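Retaining walls on the Jirnholm road, a short thread. Notes from February. 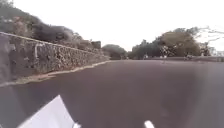
Mortared rubble drains badly, so outlets matter more than stone quality. Most failures I've logged began with water trapped in the backfill. The small pale fitting on the left is the sort of thing I check first. Then the coping.

Next: roots. Shrubs behind a wall add load slowly and open joints quickly.
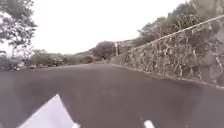

Cut them back every 2 years. Leave the stumps in.

Last item is paint. Solvent pushes it deeper into porous stone. Poultice, then low pressure water. 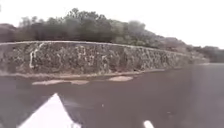 White graffiti on the stonework, Jirnholm road.

Comments

Facundo Villalba: Lime or cement for repointing?

Bořivoj Šimek: Match the old mix. Test a joint first.

© Parton Wall Notes | Contact | Back to top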